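Notes from the tray end

I have worked in the kitchen at Bustero for long enough that my apron has outlived two mixers, and until March the most advanced machine I answered to was the toaster. It has one dial. We understood each other.

Then management decided that clearing and racking should be automated. Clearing and racking, if you've never done it, is what happens to your lunch tray after you walk away from it feeling you've done your bit by putting the spoon on the plate. Somebody takes the bowls off, scrapes what needs scraping, and stands everything in a rack so the washer can get at it. For most of my career that somebody was me or Nelly Ticona, and on bad days both of us, back to back, not speaking.

The announcement came by way of a meeting. Salamatu Kwofie, who runs the floor and has never once raised her voice (she doesn't need to), told us that there would be no layoffs, that the arms would take the tray station in stages, and that two of us would be trained as "station leads." I asked what a station lead leads. She said, "The station." So that was cleared up.

The building used to be the McAlister dye works and has 1867 carved over the door, which means the floors slope and no two outlets are in a sensible place. It took the installers 10 visits to get everything level and plugged in. Wiremu Goodwin from the install crew spent most of one afternoon lying under a table saying words I won't put on a family blog. I brought him coffee. You want these people to like you.

My first weeks as a lead were spent arranging dirty dishes. I want to be clear that I used to be paid to get rid of dirty dishes, and now I was being paid to lay them out nicely. There's a list, written by Gerasimos Karamanlidis, who came over from our Muscombe site and loves a list. It has 192 setups on it. Bowls next to each other, bowls leaning on each other, a cup shoved up against a plate, rice, more rice. I'd set one up, step back, and watch the arms have a think about it.

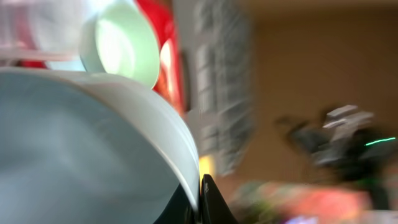
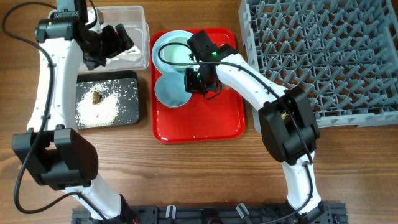
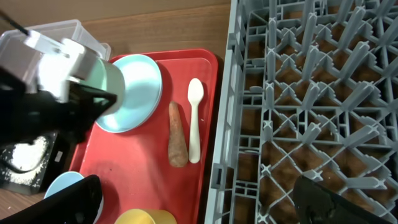 Tray station, bowls and cups mostly, with the rack off to the right.

What surprised me was how much I turned out to know. I had never thought of stacking as knowledge. Gerasimos asked me one morning how I decide which piece comes off a tray first, and I said I don't decide, I just take it. He wrote that down, looked at it for a while, and crossed it out. So we went through it slowly. Anything with liquid in it goes before anything you might knock it over with. Bowls that are leaning come off from the top. Cutlery last, unless it's under something, in which case it's going to be a noisy day. It filled two pages. I'd been carrying two pages around in my hands for years and had never asked for a raise on account of them. I have since asked. Salamatu is "looking at the bands."

Nelly took it differently. She liked the tray end, partly because no one bothers you there, and she was not thrilled to be told she'd been freed up. Freed up for what was the question she put to everybody, including the man who delivers the onions. The answer was the serving line, where she now has to be pleasant for several hours at a stretch. She's good at it, which annoys her. The regulars ask for her by name. Her wrists have stopped hurting too, and she'll admit that if you catch her after her break and don't look smug about it.

Mine are better as well. What I have in exchange is a tablet with an app called Tultent on it, which logs every time I step in to help. You tap a reason from a menu of 12. None of them is "it looked like it was about to do something stupid," so I pick "other" a great deal, and at the end of the month I got a polite message asking me to pick "other" less. I wrote back asking for a thirteenth reason. We're in talks.

I do have a worry, and I'd be lying if I left it out. The two kids who would have started at the tray end this year didn't start, because there wasn't a tray end to start at. Nobody lost a job, and Salamatu kept her word on that. But the tray end was how I got in, and Nelly, and Salamatu herself before either of us. You turned up knowing nothing, you got wet to the elbows, and by winter someone let you near a stove. I brought this up at the last meeting. There was a pause, and then it went on the list of things to come back to, under the new mats.

The new mats have arrived, by the way. They're very springy. I stand on them from six in the morning, putting a bowl down at a slight angle, then a bit more of an angle, per setup 41 of Gerasimos's list, and then I step back and fold my arms.

Brodie Ellery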